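Workshop Automation Board > Home and Shared Builds > Grippers

Thread: Thin rims and round bowls on a two-finger gripper

benchwright_17
Posted 17 Jul 2019

I am submitting an update on the dish-handling build at the Momska shared workshop. The arm is a rebuilt Heleck unit with a small camera at the wrist, and the fingers are our second design. Members of this board had advised against crockery as a first task. The group considered that advice in March and elected to proceed.

The current settings are as follows. Closing speed is 200 on the controller scale. The grip routine, numbered 631 in our log, closes until motor current rises and then holds -- it makes no use of a force sensor. I attach two views from the wrist camera.

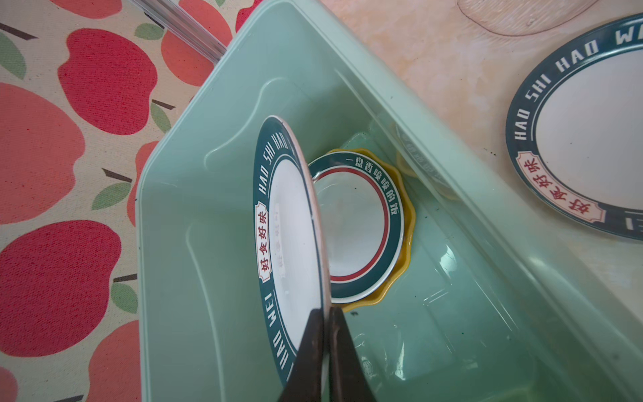
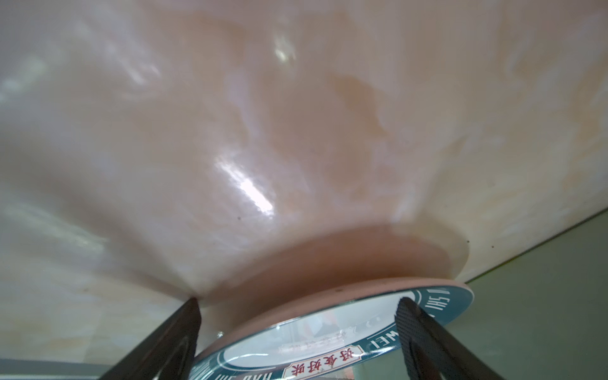
Wrist camera views: a plate held on edge in the tub (first), and the bowl from beneath (second).

Comments on finger shape are requested.

damum_user
Thank you for the report. I would question the choice to take the plate by its lower rim. With a plate that wide, any swing of the wrist puts a long lever on a very short contact. Our group would grip nearer the middle of the edge, with the plate leaning on the tub wall.

benchwright_17
The objection is noted. The tub wall is stepped and ridged, and in our trials a leaning plate settled at a different angle each time. We prefer to set the angle with the fingers.

quiet_lathe
I must disagree with both parties. The bowl is the harder case. A glaze that shiny gives strong highlights, and the center of the base reflects like a mirror. If your software finds edges by brightness, it will find several that do not exist. What light do you use?

benchwright_17
One Mayrhofer lamp, fixed to the bench. A diffuser has been proposed and is awaiting approval of the expense.

damum_user
A sheet of baking paper requires no approval.

quiet_lathe
Agreed on that point. Please also state whether the textured pad is glued or molded. Ours were glued, and they peeled after 17 cycles.

benchwright_17
Glued, with a contact adhesive. I will record the cycle count and post it in this thread.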